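Notes de version tenues par Ismail Kettani. Le jeu s'appelle Zinomden, la grille d'annotation s'appelle Gurna, et les deux noms sont restés alors que plus personne chez Grestus ne les aimait vraiment.

# Zinomden – pliage de vêtements difficiles

Zinomden regroupe des fiches de pliage : un vêtement, un plan de travail, un contenant d'arrivée, et une note sur le résultat. Il y a 269 fiches dans la version publiée en mai. Elles portent sur des pièces que les guides de rangement évitent en général : plissés, volants, tissus glissants, doublures qui dépassent.

Je préfère prévenir. Une bonne partie de ce qui s'écrit sur le pliage relève de la croyance. On lit que tel pli « préserve la fibre », que le rangement vertical « libère de l'espace », que le carton de pliage donne un résultat parfait à tous les coups. Je n'ai trouvé dans nos fiches de quoi soutenir solidement aucune de ces trois affirmations. Je n'ai pas non plus de quoi les réfuter. Le fichier `README` précédent laissait entendre le contraire et je l'ai réécrit pour cette raison.

## Contenu

```
zinomden/
├── fiches/
│ ├── plisses/
│ ├── volants/
│ ├── doublures/
│ └── divers/
├── gurna/
│ ├── grille.md
│ └── desaccords.csv
└── NOTES.md
```

Chaque fiche contient les champs suivants :

| Champ | Type | Remarque |
|---|---|---|
| `piece` | texte | description libre, souvent trop vague |
| `couleur` | texte | saisie à l'œil, voir plus bas |
| `plan` | texte | table nue, planche, lit, sol |
| `contenant` | texte ou vide | panier, tiroir, étagère |
| `pli_final` | texte | rectangle, rouleau, autre |
| `note_gurna` | entier, 1 à 5 | tenue de la forme pliée |
| `commentaire` | texte | facultatif |

Le champ `piece` est le plus faible. « Jupe ou haut plissé » y revient souvent, parce qu'une fois le vêtement replié sur lui-même la personne qui remplit la fiche ne sait plus trancher. J'ai refusé qu'on corrige après coup en devinant. Si vous avez besoin d'un type de vêtement fiable, ce jeu n'est pas pour vous.

Le champ `couleur` pose un problème voisin. Un vert très sombre devient noir dès que la lumière baisse. On trouve donc « noir », « vert-noir », « vert foncé » et « sapin » pour des tissus qui, à mon avis, se ressemblaient beaucoup. Aucune harmonisation n'a été faite.

## Le cas des plissés

Les plissés forment le dossier le plus consulté et le moins satisfaisant. La consigne d'origine, rédigée par l'atelier Ait Ali, tenait en une phrase : plier en rectangle, bords alignés. Elle convient à un torchon. Sur un tissu plissé, chaque épaisseur a son propre bord, les bords se décalent en escalier, et il faut décider si ce décalage compte comme un défaut.

L'atelier disait oui. Je disais non, et je le dis toujours : vouloir ramener tous les bords sur une même ligne oblige à tirer sur les plis, ce qui me paraît un drôle de service à rendre à un plissé. La grille Gurna a fini par admettre le décalage à condition que la pile reste du même côté. Un pan qui s'échappe vers le bas, en revanche, doit être signalé en commentaire. La formulation « rectangle approximatif » a été ajoutée à la liste des valeurs de `pli_final` à la même occasion. 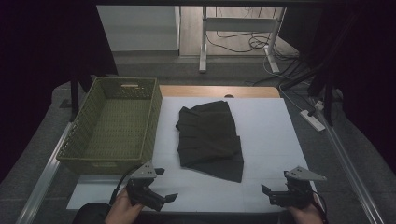
## Plan de travail et contenant

La planche blanche posée sur la table en bois clair était censée tout régler : un fond uni, des bords droits pour se repérer, un tissu foncé qui s'en détache bien. Sur le dernier point je n'ai rien à redire. Pour le reste, je constate que le panier tressé vert olive prend une bonne part de la gauche de la planche et déborde de la table, si bien que le vêtement se retrouve un peu à droite du centre. Le repère au bord perd alors beaucoup de son intérêt.

On m'a proposé d'interdire le panier sur la planche. J'ai laissé les choses en l'état. Chez les gens, le panier est là, à portée de main, et il gêne. Une consigne qui suppose une table entièrement libre produit des fiches propres et peu utiles.

Deux règles restent cependant valables pour le contenant :

- noter s'il est vide ou déjà garni au début ;
- ne pas inscrire sa contenance à l'estime. Les anciennes fiches indiquaient des volumes en litres dont personne n'a pu me donner la source. Je les ai supprimés.

La forme du panier mérite un mot. Des parois inclinées signifient que le fond est plus petit que l'ouverture. Un rectangle plié à la taille de l'ouverture risque donc de remonter sur les côtés une fois posé au fond. Cela paraît évident écrit ainsi, mais la première version de la grille demandait de plier « aux dimensions du panier » sans dire lesquelles. Il faut lire : aux dimensions du fond.

Quant au tressage, plusieurs commentaires affirment qu'il accroche les tissus fins. Possible. Aucun de ces commentaires ne précise quel tissu ni quel panier, et je ne les compte pas comme une observation.

## La note Gurna

La note va de 1 à 5 et porte uniquement sur la tenue de la forme pliée.

1. Le pli s'ouvre seul.
2. Le pli tient sur la planche, mais se défait dès qu'on le soulève.
3. Le pli supporte le déplacement avec un pan libre.
4. Le pli supporte le déplacement sans reprise.
5. Le pli supporte le déplacement et la pose dans le contenant.

Elle ne dit rien de l'aspect. Des creux et des faux plis doux sur le dessus n'abaissent pas la note. J'insiste, car la tentation de noter « joli » ou « pas joli » revient à chaque relecture, et quelques fiches du dossier `volants/` en portent encore la trace.

On ne peut pas non plus attribuer la note à partir d'une vue unique. Une vue montre un vêtement plié ; la tenue au déplacement demande d'avoir déplacé le vêtement. Les fiches dont la note avait été attribuée sur simple photo ont été vidées de leur valeur. Il y en avait 22, ce que je trouve beaucoup.

## Désaccords

Le fichier `desaccords.csv` liste une centaine de cas, précisément 100, où deux relectures ont donné des notes différentes. Il est volontairement livré sans arbitrage. Une moyenne aurait fait plus sérieux, mais la moyenne d'un 2 et d'un 5 ne décrit aucun vêtement.

La plupart des écarts viennent de trois questions restées ouvertes :

- Lisser le dessus avec la main avant de noter fait-il partie du pliage ?
- Un pan rentré sous la pile compte-t-il comme plié ou comme caché ?
- Un plissé qui a gardé la forme générale mais dont les bords ont glissé mérite-t-il un 3 ou un 4 ?

Pour la deuxième, ma position est « caché ». L'atelier Ait Ali soutient « plié ». Les deux lectures coexistent dans les fiches et le champ `commentaire` ne permet pas toujours de savoir laquelle a été suivie.

## Ce que je déconseille

Se servir de Zinomden pour classer des méthodes de pliage entre elles. Les vêtements ne sont pas les mêmes d'une fiche à l'autre, les plans de travail non plus, et le choix du pli revenait à la personne présente. Une méthode qui ressort bien peut simplement avoir été utilisée sur les pièces faciles.

En tirer des conseils d'entretien. Rien n'a été suivi dans le temps. Je ne sais pas dans quel état se trouve un plissé après une saison au fond d'un panier, et les fiches ne le savent pas davantage.

Compléter les champs vides. Un `contenant` vide veut dire que l'information n'a pas été saisie. Cela n'indique pas l'absence de contenant.

## Contribuer

Les nouvelles fiches de plissés sont les bienvenues, surtout avec des tissus clairs, qui manquent. Décrivez la pile depuis le côté où les bords se superposent, indiquez le sens du pan libre s'il y en a un, et laissez `piece` vague si vous hésitez. Les propositions de modification de la grille passent par `gurna/grille.md`, une question par demande. Joignez au moins deux fiches qui posent le problème – les demandes fondées sur une astuce lue quelque part seront fermées.

## À faire

- [ ] Relire `volants/` en retirant les jugements d'aspect
- [ ] Séparer « pan rentré » et « pan libre » dans la grille
- [x] Retirer les contenances en litres
- [ ] Décider si « sapin » est une couleur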